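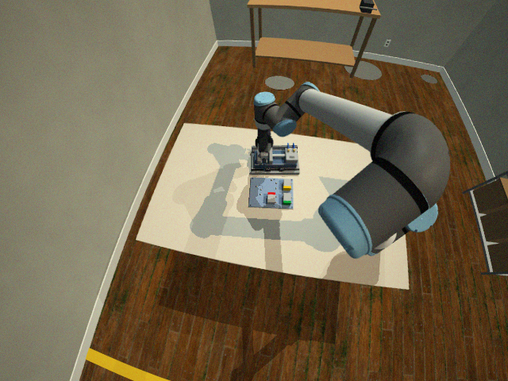
Florari植物園 記録資料室 データ整備班

Nestunard 開花記録データセット README

概要

Nestunardは、Mistemdale地区の園内および周辺の観察路で記録された草本・木本の開花記録を、表形式に整理したデータセットである。原資料は紙の観察票と、その後に導入された表計算ファイルからなる。本版では両者の列構成を統一し、種名の表記を和名と学名の対で持たせた。

収録件数は3,290件。1件は「一つの株または群落について、一つの開花段階を観察した記録」に対応する。同じ株でも、開花始めと満開は別の行になる。

ファイル構成

records.csv 観察記録本体
taxa.csv 分類群の一覧(和名、学名、科、生活形)
sites.csv 観察地点の一覧(地点コード、標高区分、日照区分)
CHANGES.txt 版ごとの変更点
LICENSE.txt 利用条件

文字コードはUTF-8(BOMなし)、改行はLF、区切りはカンマ。フィールド内にカンマを含む場合のみ二重引用符で囲む。

records.csvの列

record_id 文字列。版をまたいで変更しない。削除した番号は再利用しない。
taxon_id 文字列。taxa.csvの同名列を参照する。
site_code 文字列。sites.csvの同名列を参照する。
season_year 整数。観察年。冬咲きの種では、つぼみの確認が前年でも開花始めの年に合わせる。
doy 整数。1月1日を1とする通日。うるう年の補正は行っていない。
stage 文字列。段階コード(後述)。
observer_class 文字列。staffまたはvisitor。個人を特定する情報は含まない。
source 文字列。paperまたはsheet。
flag 文字列。空欄、Q、Rのいずれか。
note 文字列。観察票の備考欄を転記したもの。

段階コード

B1 つぼみの着色を確認
F1 開花始め。株全体で数輪が開いた状態
F5 満開。つぼみを含む花の半数以上が開いた状態
E1 終わり。開いている花がほぼ残っていない状態

紙の観察票では「咲きはじめ」「初花」「一輪」が混在していた。いずれもF1に対応させたが、「一輪」は後の基準では早すぎる場合があるため、flagにQを入れてある。「見ごろ」は原則としてF5とし、前後の記録と矛盾するものだけを未採用とした。

記録の内訳

sourceがpaperの行は1,361件で、残りはsheetである。flagが空欄の行は2,711件で、通常の集計にはこの部分だけを使うことを推奨する。

flagの意味は次のとおり。
Q 段階の判定または日付に疑義がある。
R 原票の判読が困難で、転記者が補った値を含む。

QとRの両方に該当する行ではRを優先した。この扱いは次の版で二列に分ける予定である。

作成手順

紙の観察票は、同じ票を別々に2回入力し、不一致の箇所を原票に戻って確認した。一致したものの明らかに季節外れの値は修正せず、Qを付けて残した。例としてヤマボウシの満開が2月になっている行があるが、原票の記載どおりである。

表計算ファイルの側は、日付セルの書式が途中で変わっており、月と日が入れ替わって取り込まれた行があった。同じ地点で前後に観察された種と突き合わせ、入れ替わりが確実なものは訂正した。判断がつかないものはQとした。

学名は園の標本台帳に合わせた。台帳の改訂に伴って属が変わった種では、旧名をtaxa.csvのsynonym列に残している。園芸品種は品種名まで区別せず、cultivated列を1とするにとどめた。サクラ類だけは例外で、品種を分類群として扱っている。

検証

配布前に整合性確認用のスクリプトKhouryを通している。Khouryが検査する項目は3つある。

参照先の有無(taxon_idとsite_code)
doyの範囲(1から366)
同じ株・同じ年における段階の順序

段階の順序は、noteの先頭に角括弧で株番号が書かれている行だけを対象とする。株番号のない行では、同じ地点の別株が混ざるため検査を行わない。

既知の問題

・観察の頻度は一定ではない。春に多く、真夏と12月は少ない。開花始めの日は実際より遅れて記録される傾向がある。
・湿地側の地点W2は、木道の付け替えにより途中で位置が移った。コードは同じままなので、長期の比較には使わないこと。
・observer_classがvisitorの行は、来園者用の記入用紙に由来する。スミレ類の同定は属までにとどめた。
・備考欄の略記は統一していない。「日カゲ」「日陰」「ヒカゲ」はすべて原文のままである。
・ヒガンバナは群落単位で記録した年と株単位で記録した年がある。F5の比較では注意を要する。
・気温、降水量は収録していない。観察票の欄外に気温の書き込みがあるものも転記の対象外とした。

想定する用途

地点間の開花順の比較、園内案内の掲示時期の検討、観察票様式の見直し、授業での集計演習を想定している。開花日の予測モデルの学習に使うことは妨げないが、観察間隔の偏りを補正せずに結果を公表することは避けてほしい。個体数の推定には使えない。

読み込み時の注意

site_codeには「03」のように先頭がゼロのものがある。表計算ソフトで直接開くと数値に変換されるため、文字列として取り込むこと。flagの空欄は欠損ではなく「疑義なし」を表す。欠損値は各列ともNAと記した。taxon_idにNAはない。

更新方針

新しい観察年の追加は毎年1月に行う。既存行の訂正は随時受け付け、まとめて次の版に反映する。訂正した行のrecord_idはCHANGES.txtに列挙する。

誤りの連絡には、record_id、該当する列、正しいと思われる値、その根拠を添えること。写真による根拠も受け付けるが、撮影地点の分からないものは採用できない。連絡先は記録資料室の窓口とする。

引用

Florari植物園 記録資料室「Nestunard 開花記録データセット」。利用した版の番号を併記すること。抽出条件を設けた場合は、flagの扱いも明記する。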